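Shelf restocking cell at our place, six months in. What it changed for us
Forum: Warehouse and Back Room > Automation

flokik_nights
We're a grocery picking outfit, 115 people across two shifts, and in January Fornine put in a two-armed cell to learn the rack work. Dry goods first. Management said it would "take the boring bits." I have done the boring bits for nine years and was never consulted on which ones they were.

Current assignment is spaghetti. Long packs, on and off a small white rack, two arms.
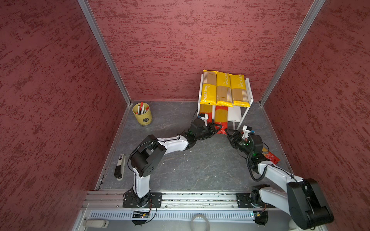
One arm on the red pack, the other reaching for it, lower shelf. The PASTATIME ones are up top.

What changed for me: I used to fill 200 facings a night. Now I do fewer and spend the rest of the shift on resets, putting packs back so the arms can have another go. My job title is the same. My back is better, I'll give it that.

gaete_dock4
So you tidy up after it. Congratulations on the promotion.

flokik_nights
There was a certificate.

kesavis_tech
I work on the integration side (not for Fornine, settle down). Resets are the phase everyone complains about and it does end. At our last site the reset crew moved to exception handling and two of them got a pay grade out of it.

gaete_dock4
And the rest of them?

kesavis_tech
Some moved to receiving. Some left. I don't have the numbers.

gaete_dock4
Funny how the numbers always go missing in that bit.

PatricioAravena
Long packs are the worst thing you could have handed it, and I say this as someone who trained the new starters for years. Hold one near the end and the other end has its own plans.
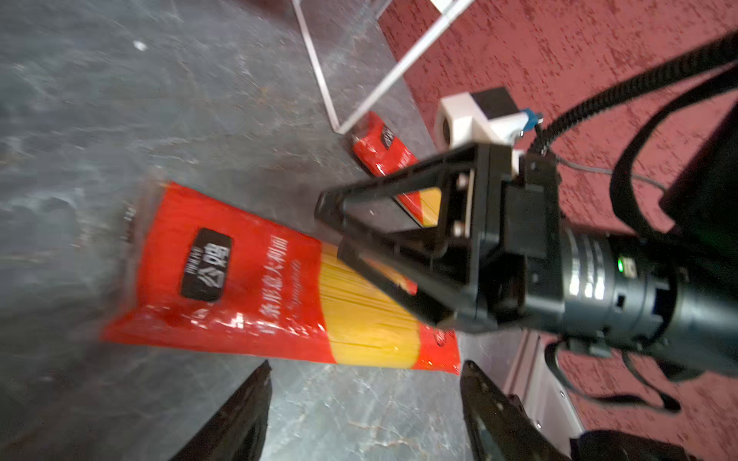 New starters took me a week each on dry goods, and most of that week was teaching them where to hold things. With film wrap they'd all go for the middle and squeeze. I see the big red pack there is glossy and wrinkled all over, with a clear window full of straight strands, so you've got a slippery wrapper with stiff contents and a second one the same lying farther back. I'd want a person to show me they could handle that before I let them near glass jars. Who teaches the cell? If it's you, flokik, that's a trainer's job and it should be paid as one.

flokik_nights
It's me and two others. We are paid as "associate, general."

PatricioAravena
Take that to your supervisor in writing. I mean it.

shelfward
Going to disagree with the mood here. I did 3258 cases in my worst month and my wrist has never forgiven me. If two arms want the pasta aisle they can have it, and the canned tomatoes, and I will hold the door.

gaete_dock4
You'll hold it on your way out.

shelfward
Possibly! With both wrists, though.

flokik_nights
Same cell, closer in, for the tech guy who'll want to see the fingers.

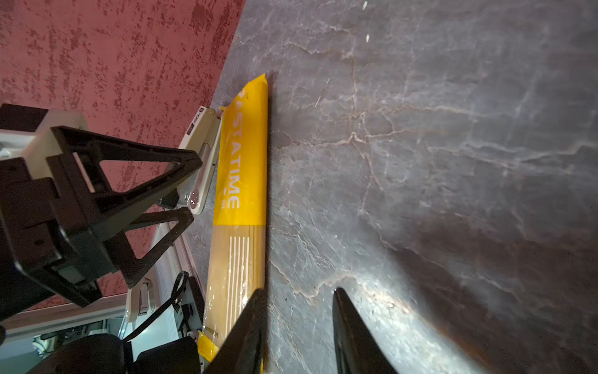 Yellow PASTATIME pack lying lengthwise, a gripper either side of the job. Stapler at the edge.

kesavis_tech
Thanks. What does it do when a pack slips?

flokik_nights
Waits for me. It's very good at waiting. I've logged 353 resets so far and it has never once looked embarrassed.

PatricioAravena
You keep a log? Good. Put that in the letter as well.

gaete_dock4
Fine, I'll sign the letter. I still think it's a bad deal.

flokik_nights
Drafting it on break. Does anyone know if "trainer" has a set rate on nights or if it's whatever they feel like?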